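Section 9. Garment Folding: Set-up and Present Limits

This section applies to the Bumari two-arm bench cell running Zomel control software. Read it before enabling the folding task. Folding is a supervised function in this release. It does not replace a person at the laundry table.

9.1 Preparing the table

1. Clear the tabletop of tools, hangers and packaging.
2. Place garments within reach of both arms. Denim and knits may be loaded together.
3. Keep finished items at the sides and leave the center free for the garment being worked.
4. Select FOLD > MIXED and press Confirm. 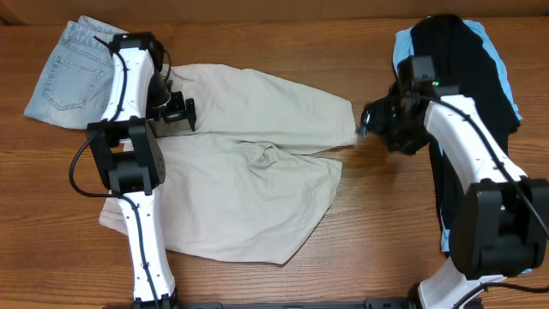

5. Set grip force to 12 for pants and shorts. Use a lower value for thin shirts.
6. Run one garment at reduced speed before starting a batch.

CAUTION: Keep hands off the table while either arm is enabled. Loose sleeves and drawstrings can be drawn into the fingers.

9.2 What the cell can and cannot do

Flat garments with a visible hem are handled most reliably. In the March acceptance run the cell attempted 3,032 folds and completed 1,578 without operator help. Most stops came from two causes: the fingers picked up more than one layer, or the software did not find an edge in bunched fabric.

Separating a heap is harder than folding. Dark items lying against each other are often treated as a single garment.

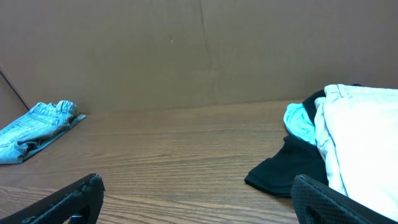
If the cell reports E-12 (edge not found):

1. Press Hold and wait for both arms to stop.
2. Spread the garment by hand until one hem is exposed.
3. Press Resume. If E-12 returns, remove the garment and fold it manually.

NOTE: Turning garments right side out, matching socks and buttoning shirts are not supported. Do not schedule unattended runs.

9.3 Finger pads

Inspect the pads every Friday. Replace them in pairs, using Akent pads only, and repeat the grip calibration in Section 4.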